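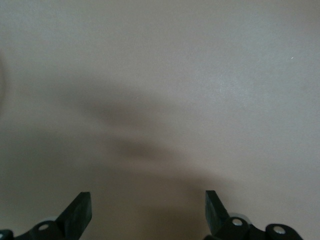 Prurkora trestle desk, two years on

I bought this desk in April to replace the old kitchen table I'd been working at since uni, and I'm still chuffed with it. It was $200 second-hand from a bloke in Hayes who was moving overseas, and he threw in the cable tray as well!

First up, it doesn't wobble. I type like I'm cross with someone and my last desk used to send the tea rippling. The legs have those screw-in feet, so it took me five minutes to level it on our terrible sloping floor (the back room drops 29 mm from door to window, I measured).

The height is good for me, though my sister-in-law Dymphna is a fair bit shorter and had to put her feet on a box when she borrowed it for her tax. If you're small, look at the Stakon instead, which winds up and down. It costs a lot more and the handle squeaks.

Cleaning is a damp cloth and you're done. I've had coffee, curry and a leaky biro on mine and all of it came off, though the biro needed a bit of metho.

Gripes? The instructions are rubbish. Step 2 has the brackets back to front, so do a dry run before you tighten anything. And the drawer is sold separately, colour-matched to nothing.

I'd buy another one tomorrow if I had the room.

Róisín Fitzgerald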